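Can a machine take your old computer apart yet?

People have been promised a robot for the dull jobs for a long time. The floor vacuum came, and it mostly works. The laundry folder did not. On the shop floor the picture is just as mixed, and a repair and recycling firm called Grurken, in Salinas, is a good place to see why.

Grurken handles 3000 old desktop computers a month. Workers open each case, pull the drive, lift out the processor and sort the boards. The firm wants a robot arm to take over the sorting and placing. It started trials in April with software from Mukton. 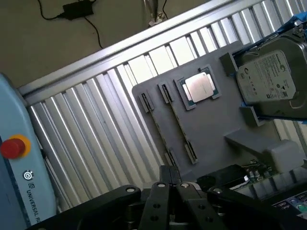

The gripper below a gray parts tray that holds a processor, with a hard drive in a blue bracket at the upper right.

Parts like these look easy. They are hard and flat, and they don't change shape like a towel does. But a processor has to be held by its edges and set down square. A hard drive is much heavier and needs a firmer grip. One gripper has to do both.

In one trial the arm was given 879 parts to place. It got 253 of them wrong on the first try, mostly by setting them down at a slight angle. A trained worker places a part in a few seconds. The arm took 15 seconds on a good run, and longer when it had to try again.

Cables are still out of reach, and so are stuck screws. Grurken leaves both to people.

Flinetti, a rival firm, has gone back to hand sorting and plans to look again next year. Grurken is keeping its arm running on the evening shift, where slow work holds up fewer orders.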